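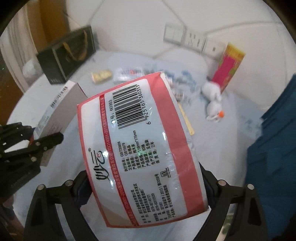 A soft-pack of 妙云 facial tissues.

Oltton Opens Reading for the Second Sheehan Short Fiction Anthology

PLOSTOW, Oct 11, 2024 – The independent publisher Oltton announces today that it is open for submissions to the second Sheehan Anthology, a collection of short fiction by writers who have not yet published a book. The first volume appeared in August and the printed edition is already in its second printing.

For the first volume Oltton received 679 manuscripts. From these the readers of the house selected 20 stories. The editors say that the quality of the texts was higher than they expected, and that the selection took more time than was planned. For this reason the reading period of the second volume will be longer, and every manuscript will again be read by two persons before a decision is made.

Writers can send one story or one part of a longer work, if this part can be read alone. The theme of the second volume is "The House Next Door". The theme may be understood in a wide way. A story about neighbors is welcome, but so is a story about a country on the other side of a border, or about a room which the family does not use. Poems and essays can not be accepted this time.

Submissions are made through Trukedex, the online reading service with which Oltton has worked from the beginning of the project. There is no fee. The name of the author must not stand on the manuscript itself, only in the form. Stories translated into English are allowed when the translator agrees in writing, and author and translator will then share the payment in equal parts.

"We look for stories that take a risk with the voice," the editors of Oltton say in their note to the writers. "Many manuscripts in the first round were correct and well made, and after one week we had forgotten them. Some others had mistakes on every page and we were still speaking about them at the end of the reading. Please send us this second kind also. The mistakes we can repair together."

Each chosen author works with an editor of the house for eight weeks before the text goes to the printer. This part of the work was new in the first volume, and several authors asked that it be kept. The authors are paid on signing the contract and receive copies of the finished book. All rights go back to the author one year after publication.

The first Sheehan Anthology remains available in bookstores and from the publisher directly. Libraries and reading groups can order it at a lower price – please write to the sales desk for the conditions. A free sample with the opening story and the foreword can be read on Trukedex.

About Oltton
Oltton is a small publisher of fiction and memoir based in Plostow. Its list has 97 titles in print, among them novels, story collections and diaries.

Press contact
Oltton, Press Office, Plostow
Review copies of the first volume are sent on request, in print or as a digital file.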